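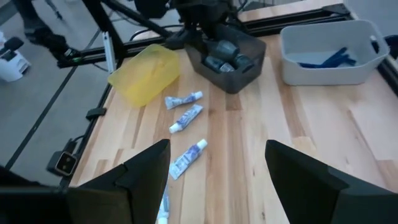

Stendska Mail review: four months with a small email marketing tool

I run a small online shop for bath and travel products, and my list is not big. When I started to look for a new email tool in September, I had two wishes. I wanted to write a welcome series without calling my nephew for help, and I wanted to see which email brings orders. Stendska promised both on its front page, so I took the trial and later the paid plan.

The setup

Importing my contacts was easy. I uploaded a file from my old program, Histov, and Stendska asked me which column is the first name and which is the email address. It found 22 addresses with spelling mistakes and put them in a separate list, where I could correct them by hand. Histov never did this, it only sent to them and let them bounce.

Connecting my domain took longer. The help page shows the steps for the large hosting companies, but mine was not among them. I wrote to support in the evening and received an answer the next morning at 9. The answer was polite and correct, but I think this page should be written for people who do not know what a DNS record is. I did not know.

Writing the emails

The editor is the best part of the product. You have blocks on the left and your email on the right, and what you see there is really what arrives. I tested it in three mail programs and on two phones, and only one button moved a little.

There are 20 templates in the basic plan. I find half of them too loud for my taste, with giant headlines and countdown clocks. The simple ones are good. I took the one called Plain Letter, changed the color of the links, and I have used nothing else from that day.

Subject line testing is included. You write two versions, choose how many people should receive the test, and the winner goes to everyone else. With a small list you must be careful with this. In my first test the winner had only a few more opens than the loser, and the tool still showed me a green cup and the word Winner in big letters. I would like a small warning that the difference may be chance.

The automation

My welcome series has four emails. The first goes out immediately, the next ones after two, five and nine days. Drawing this in Stendska is comfortable, and when a person buys something, the series can stop for this person. I missed that very much before.

What I do not like is that you cannot copy one series into another. I wanted a second version for customers who come from the Kaewkla marketplace, with a different first email, and I had to build everything again from zero. Support told me that it is on their list. There was no date.

The reports

For each email you see opens, clicks and orders. The order numbers need the small plug-in for your shop, and it worked with mine on the first try. In the first full month the welcome series brought me 185 dollars in sales. It is a modest sum, but my costs for the tool are 22 dollars a month, so I am satisfied. The open rates I take less seriously, as many mail programs now load the pictures by themselves.

The export is weak. You get one long table, and the dates are written as text, so my spreadsheet cannot sort them.

Price and alternatives

The yearly plan is 225 dollars, paid at once. I also tried Gorkuneck for two weeks. It has better reports and a proper export, but the editor is slow and the automation is only in the expensive plan.

Good: editor, import, series stops after a purchase, friendly support
Less good: help page for domains, no copying of a series, export

My rating: 4 of 5. I have changed to the yearly plan.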